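Quick guide to finding fossils on the beach at Villby, as I keep getting asked and keep typing the same thing out. Updated January 7, 2019. Will tidy up later, prob.

## When to go

Falling tide, a day or so after a blow. Check the tables the night before. Start a couple of hours after high water and follow the sea down. That gives you the longest stretch on fresh shingle.

Don't bother after a week of flat calm. Same stones, already looked over by everyone with a dog.

February is good. Cold, though. Low sun is a help, it catches anything shiny, and belemnites do shine a bit when wet.

## What to bring

- wellies or old boots
- bucket, small
- sandwich bags and a marker pen
- newspaper for wrapping
- old toothbrush
- flask

Hammer only if you know how to use it, and then goggles as well. Most of what I've got was just picked up.

## Where to park, where to walk

Use the Ruddock car park, not the lane. Steps down at the far end, slippy at the bottom. Turn left. Walk 300 metres to the old groyne and start there. Before that it's mostly brick and sea glass.

Keep off the foot of the cliff. I mean it. Stuff comes down with no warning, and the best bits get washed out onto the beach anyway. Also check you can get back! The Plokuddale end gets cut off well before high water and there's no path up.

## How to look

1. Pick a strip of shingle, about as wide as your arms will reach.
2. Walk it slowly, sun in front of you if you can.
3. Look for shape first. Ribs, spirals, straight edges, anything too regular.
4. Get to the end, move over, come back the other way.
5. Sit down now and then and sort through one patch by hand. Small stuff only turns up like this.

Colour fools people. Shark teeth here are black or a dark toffee brown, and so is half the gravel. Teeth have a gloss on the blade and a duller root. Once you've seen one you get your eye in and the rest come easier.

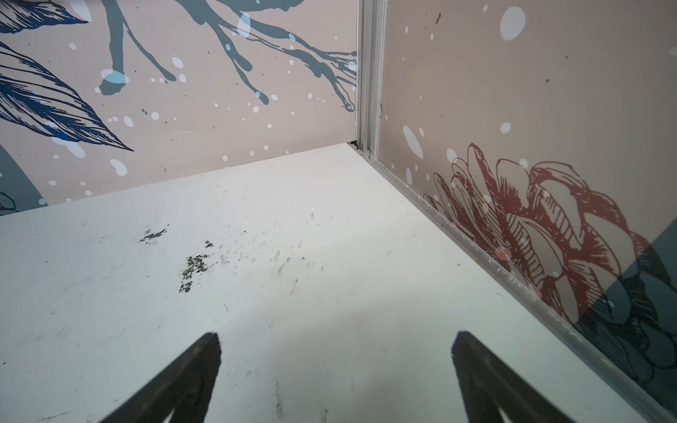
Ruddock regulars all tell me the strip method is a waste of a tide, and that you do better going straight to the line where the pea-sized gravel collects and staying put on your knees. Fair enough. It works for teeth. For ammonites I'd still walk, they end up among the bigger cobbles.

## Getting them home

Wrap each one. Write on the bag where it came from, even if it's only "past groyne, low down". You will forget otherwise, I have a whole drawer of nice things from nowhere.

Soak in fresh water to get the salt out. 3 days is enough for teeth, change the water daily. Longer for anything porous like bone. Then dry slowly, indoors, away from the radiator. Too fast and they crack.

Toothbrush for the mud. No vinegar, it eats shell and chalky stuff.

If a thing is crumbling already, leave it be until it is properly dry, then thin coat of conservation varnish. I use Stuvesetti but any that says it's removable will do.

## Rules

Loose finds from the beach are fine to keep here in small amounts. No digging in the cliff. Notice at the top of the steps has the current wording so read it, it gets changed.

Anything big, or several bones together: leave it, take photos with a coin or your boot for scale, note the spot and ring the musuem. Don't try and lift it, you'll get half of it and the sea gets the rest.

Tide table link has broken again, will fix when I get a minute.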